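Flastine finger kit, two months on our small cell

Posted June 24, 2025

I run one tabletop robot cell in a shared workshop, and for most of this year its weak spot was the fingers. The arm was fine. The fingers that came with the gripper were short and slippery, and they slowly worked themselves loose until every pick landed a hair to the left. So I bought the Flastine finger kit, fitted it in an afternoon, and I've been grinning at it ever since!

What you get

Two long black fingers with flat faces, a pair of adapter plates, seven screws (six to use and a spare, bless them), a little tube of thread locker and a folded sheet of instructions. The sheet is good. It has a drawing for every step, and the tightening order is printed in big numbers next to each screw. My only gripe is that it gives the torque for the adapter plates on the front and the torque for the fingers on the back, and I missed the back completely the first time.

Fitting

Power off, air off if you have it, old fingers out. Our old screws had been glued in by somebody very determined, so that was most of the job. Clean the seats with alcohol and a lint-free cloth before the plates go on. I skipped this on the left side, got a tiny rock in the plate, and had to take it all apart again.

Once the plates are flat, the fingers slide on from the front and stop against a shoulder. I love that shoulder. With the old set you pushed the finger up to wherever felt right and hoped. Now I can take one off, wipe it down and put it back, and it returns close enough that I haven't needed to touch the taught points. That alone would have sold me.

Setting the new length

Longer fingers mean a new tool offset, and please don't guess it. We use the Keskinen setup pages that came with our controller, where you type in the length, jog down to a gauge block and correct the number until the two agree. Go slow. I dropped the speed right down and kept one hand on the stop button the whole time, which made it dull and very safe.

After that I cycled the gripper 1,000 times with nothing in it, just open and close, and checked the screws with a driver. One had moved a tiny bit. I put a drop of thread locker on it, and it hasn't budged.

Checking the reach on a cup

Cups are my favorite check for a finger change. The rim shows you right away if the height is off, and the tinted wall lets you see what's going on inside. I jog in at low speed, stop at the cup, and look through the wrist camera before I let anything close. I also keep a small red cylinder on the table, well off to one side, for the next check: a short solid part needs a much lower approach, and doing both in one session catches most of my typing mistakes. 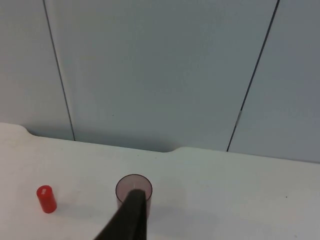
Looking after them

The faces are matte and they pick up dust, so I wipe them at the start of every session. A damp cloth is plenty. Keep oil away from them completely.

I log cycles in Kultik (a plain little maintenance tracker, does one thing, does it well) and it nags me at 2,000 to pull the fingers and look at the seats. At the first of those I found a bit of polish where the finger meets the shoulder and no play at all. By contrast, the old set lasted 1,185 cycles before I could wiggle it by hand. I wrote that number on the bag when I retired them.

Gripes

The spare screw is the short kind, so if you lose a long one you're stuck until the mail comes. The fingers also block more of the wrist view than the stubby ones did, and when you come in close the target disappears behind the tip. I've learned to pause a little higher, look, and then go down.

Where to buy

Mine came from Flullport, well packed, with the instruction sheet on top where you'd find it. They list replacement fingers on their own without the plates, so a worn pair doesn't mean buying the whole kit again. I'll have a second pair on the shelf before September, when the cell gets busy.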